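Minutes, Tarnden Sleep and Worry Group, planning meeting, April 8, 2019

Chair: Fadwa Benmoussa. Notes: Sverre Magnusson, who was last through the door. 9 present.

**Last minutes.** Approved after a short debate over whether "restless" described the members or the chairs. Both, it was decided.

**Sleep diaries.** 19 diaries went out in December and six came back filled in. Fadwa pointed out that a four-page form asking people what kept them awake had kept several of them awake. The new version will be one page, filled in after breakfast, with no box for guessing the exact minute of falling asleep.

**Clock watching.** Long discussion. Most agreed that checking the time at night leads straight to arithmetic, and that the arithmetic never comes out well. Members will try turning the clock to the wall for two weeks. Sverre asked what to do about the church bell. No action taken.

**Evening talk.** The Hamdy Room is ours until 9. The talk will cover worry lists, written early in the evening and then left in another room. The working title, "Why Can't I Sleep?", was felt to be a little pointed for the poster — Fadwa will come up with a softer one. 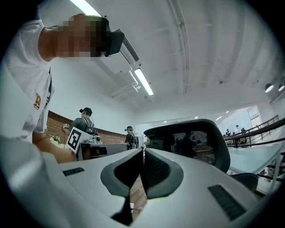 If someone has been lying awake for a long while, should they stay in bed and keep trying?

It usually helps more to get up, sit somewhere dim with something dull to read, and go back to bed when sleepy. Anyone whose poor sleep drags on for weeks should speak to their doctor.

**Tea.** Decaf only, by a vote of 6 to 2, with one member asleep.

**Actions.** Fadwa: poster title, room key. Sverre: one-page diary, more decaf.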